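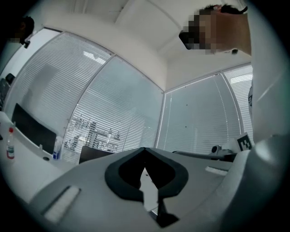

Clomwood Fund, small grants for robot learning
Progress report, second period
Submitted 05/05/2019

Hi all,

You told me after the last report that I could skip the formal headings if I wanted to, so I'm taking you up on it. I've kept the order from your form (where we are, what we found, what went wrong, money, what's next) so you can still tick your boxes.

Where we are

We have 938 usable demonstrations. The target in the proposal was 3,000 by the end of the grant, so on paper we're behind, and I'd like to get that out early instead of making you dig for it. I'm less worried than that number makes me sound! Most of April went into a problem with the recordings that I'll get to below, and now that it's fixed we're collecting at a pace I never managed in the first period.

A quick reminder of the idea for whoever is new on your side. Normally, if you want an arm to learn a job from examples, a person has to drive the real arm through it again and again, and it's slow and pretty miserable. We do it with Kiton, our hand-held gripper. A person holds it, does the job with it at a desk, and the wide-angle camera on it records the whole thing. The path of the tool gets worked out afterward from the video. Then Aren (our training code) learns from those recordings, and only then does the Jeon arm get involved, with the same fingers bolted onto its wrist. The question you're paying for is whether recordings made by hand are good enough for the arm, and how many it takes.

Collecting happens in our office now and no longer in the lab. I moved it in the first week of the period and I wish I'd done it sooner. People can pick up Kiton between other things, do a batch, and put it down. The lab had to be booked and it was always cold. The office also gives us ordinary clutter, with screens and bottles and people in the background, and that's what I wanted the policy to see.

What we found

The main result first. We trained Aren on the tabletop pick-and-place set and ran it on the Jeon arm against the version trained on arm-driven examples from the first period. For big, easy-to-grab things, the two are so close that I can't tell them apart from watching. For small flat things (cards, thin lids, that sort of stuff) the hand-recorded version is clearly better, and it took me a while to believe it. I went back and reran it with the items shuffled and a different person setting up the desk, and it held.

My best guess is that people do a tiny sideways nudge when they pick up something flat with their own hand on the tool. You slide it a bit, tip it up, then close. When you're driving the arm from a distance you can't feel any of that, so you come straight down and pinch, and the arm learns to come straight down and pinch. I didn't ask anyone to nudge. It's in nearly all the flat-item recordings once you start looking for it, and the arm now does it too, a little clumsily. I still find it fun to watch.

The second finding is less cheerful. The arm trained on hand recordings is worse at stopping. It reaches the right place, lets go, and then sort of hangs there making small moves. In the recordings people tend to relax after the release and drift off toward the next item, or they turn to talk to somebody, and all of that gets learned as if it were part of the job. Trimming the ends of the recordings helped a lot, but I did it by eye and I don't trust my eye past the first hour. I have a rough automatic trimmer working that looks at the finger opening and the tool speed together. It gets most of them right and is hopeless on any recording where the person let go and picked the item up again. Those are going in a separate pile for now.

Third, on lighting. I'd promised you a proper test of whether light matters, and the office turned out to be a poor place to do one because it's so even in there. White ceiling, white blinds, everything cool and bright. We did a batch with the blinds closed and a batch with them open and the difference in results was too small for me to claim anything. I'd call this question open and not answered. A real test needs a different room.

What went wrong

Okay, the April thing. Kiton's position is worked out from the video by following fixed points in the room and checking them against printed square markers. With the old lens we had a narrow view, mostly of the desk, and it lost its place every time somebody's sleeve came across. The new lens is very wide. It sees the desk and the walls and the ceiling and whoever is leaning over, all at once, and that's great for keeping its place. What I'd missed is that the correction for the lens bend was done with the old settings. Everything near the middle of the view came out fine. Everything near the rim was off, so the path looked smooth and believable and was wrong whenever the tool was tilted.

I didn't catch this from the data. I caught it because the Jeon arm kept setting things down slightly to the left of where they belonged, and it did so only at the far end of the desk. I spent days blaming the arm mount. I took the mount off, cleaned it, put it back, measured it, and apologized to it. Then I replayed one recording with the path drawn over the video and you could see the drawn line peel away from the tool the moment it tipped back.

The good news is that the raw video was fine, so nothing had to be recorded again on account of the lens. We redid the lens settings and reprocessed everything. The bad news is that the fixed version is stricter, and a good number of recordings that used to pass now fail the check, mostly ones where people had their bodies right up against the view for most of the job. That's why the count is lower than the one I gave you over email. Please use 938 and forget the old one.

Second problem, and it's a boring one: the blinds. Slatted blinds repeat, one slat looks exactly like the next, and the tracking would sometimes decide it had moved by one slat when it hadn't moved at all. You'd get a little jump in the path. The printed markers pull it back in line as long as one of them is in view, so the fix was to be fussier about where the markers go and to throw out any stretch that has a jump in it. I've also written the placement down as a one-page sheet that sits by the desk, because I was the only person who knew it.

Third problem was people. Everyone who helps out is careful and kind, and careful is a bit of an issue! They slow way down when they know they're being recorded. The early batches look like someone defusing a bomb. We now do 15 throwaway runs at the start of each sitting and keep what comes after, and the speed settles down to something normal. I tested whether keeping the throwaway runs hurts, and it does, slightly, on how fast the arm moves. It doesn't seem to change whether it gets the job done.

Privacy, since your reviewer asked. The wide view catches faces, of the person holding the tool and also of anyone sitting nearby. We pixelate every face before a recording goes into the training set, and everyone in the office has signed the form we sent you. One person opted out of being in view and we work around their hours. I checked whether the pixelated blocks confuse the training and found no sign of it.

Money

We're under on equipment and over on storage. The wide-angle video eats space like you wouldn't believe, and having to keep both the original and the reprocessed versions during April doubled it for a while. The old versions have been deleted now. I bought 2 spare sets of fingers for Kiton, since the tips wear and a worn tip grips differently from a fresh one. That wasn't in the original budget but it fits inside the equipment line. The spreadsheet is attached in the usual format. I'd like to move the leftover from travel into storage if that's allowed. If there's a form for that, please send it to me and I'll fill it in.

What's next

The plan for the coming period, in the order I care about it:

Get the automatic trimmer good enough that I can stop doing it by eye. Until that's done I'm not adding any new kinds of job.

Keep collecting, with more weight on flat and thin items. The result there is the most interesting thing we have and I want enough recordings behind it that it survives a grumpy reader. I'd also like to take a set of recordings, leave the nudging ones out, train again, and see if the arm loses the trick. If it does, my guess was right. If it doesn't, I have some thinking to do.

Find a second room. Ideally one with no slatted blinds and some ugly mixed lighting. The building manager has a storage room in mind and I'm going over to look at it.

Write up the lens mistake. I've seen the same setup sketched out in a couple of other groups' notes and I'd bet at least one of them has the same bug. It can be short. I'd put the before and after paths side by side and give the settings.

On the 3,000: I think we can make it if the second room comes through, and I think we'd land short if it doesn't. I'd prefer to fall short with clean recordings than hit it with the sort of stuff we threw out in April, but that's your call as much as mine, so tell me if the number itself matters to your board.

The recordings so far, with the reprocessed paths, are in the shared folder under the same login as last time. The folder called old_lens is only there for the write-up, please don't send it on to anyone. If the videos won't play on your machines, try the smaller copies in the previews folder.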